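August 7, 2018. Skudby cell, wrist and cable work

Great session! Grudus has had a lazy right wrist for days, so I pulled the forearm cover, reseated the connector and put threadlocker on all 11 screws. Then I gave the cable more slack at the elbow (it was far too tight before) and ran the fruit routine at the white table.

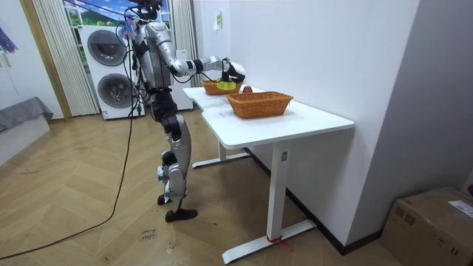

Grudus at the table, arm out over the far basket.

Homing error is down to 3 counts. I love this encoder! Berhanu Gebreyes wants 100 cycles before we sign off the wrist, and I got through 32 before lunch. Keep an eye on the loop of cable by the forearm, especially when the hand goes low over a basket. 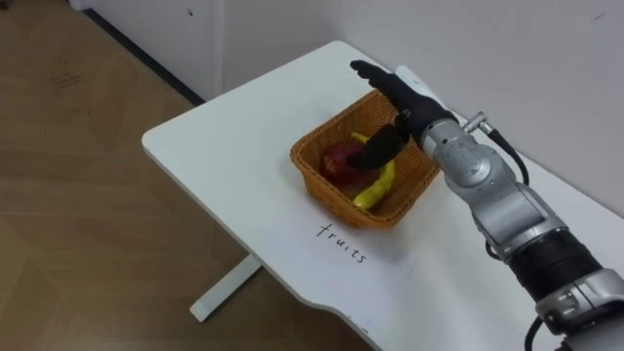
Next up is the thumb zero, which I want to redo with the Barua script. Spare connectors are on order from Prambridge. Log the motor temps every run, please!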